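Wednesday, late

Skedel came back today with the third quote for the roof and I still don't believe any of them. The first was 2,448 dollars, the second was so vague it might as well have been a weather report, and now this one, which has a line on it for "site readiness." I asked what site readiness was. The man said it was getting the site ready. I said I would think it over.

Mitsuko says I distrust everyone who owns a ladder. Maybe so. I also remember the gutters.

## On the clearing-out business

I finished the book she lent me, the one about owning less. All the way through I kept wanting to argue with it. The author claims she got down to 183 things and felt light. Did she count socks as one or two? She doesn't say. She does say that a person with fewer clothes makes better decisions, and the proof is that she has fewer clothes and has made decisions. I'd like to see that tried on my brother.

What bothers me more is the folding chapter. Eleven pages. She wants every shirt in a tight square, stored on its edge, so you can "greet" it in the morning. I have put my shirts in a drawer in a heap since college and I have never once gone out without one. A green shirt folded up and a green shirt spread out are the same amount of shirt. 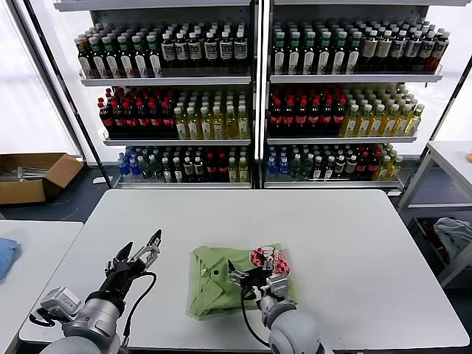
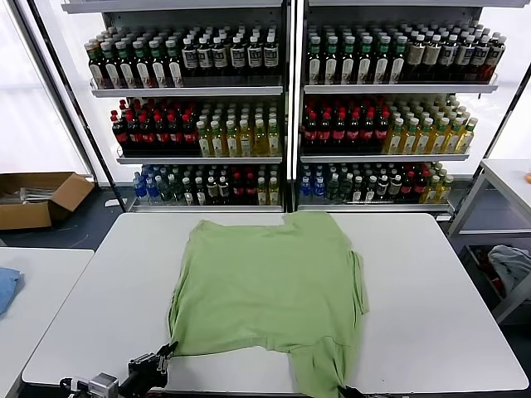
## Still Wednesday, can't sleep

Got up and did one drawer after all, only to prove it wouldn't help. It took most of an hour – longer than the book promises – and the drawer does shut better now. I'm not telling Mitsuko that. It could be that I threw out the gray sweater with the elbow gone, and any drawer shuts better with a sweater out of it.

The bag of stuff for Wornesville is by the door. They want it sorted by size, which seems like a lot to ask of people who are giving you things for free.

Also the Enance bill came and it's up by 8 dollars again. The letter says this reflects their commitment to service. I called, was told my call mattered, and listened to a flute until I gave up. Will try in the morning before nine.

Roof: call Shaikh, see if they go out this far. Ask for it in writing. Ask what's under "other," too, since there was 600 dollars of "other" on Skedel's and I didn't notice until supper.

Rain on the kitchen side again. Put the pan out.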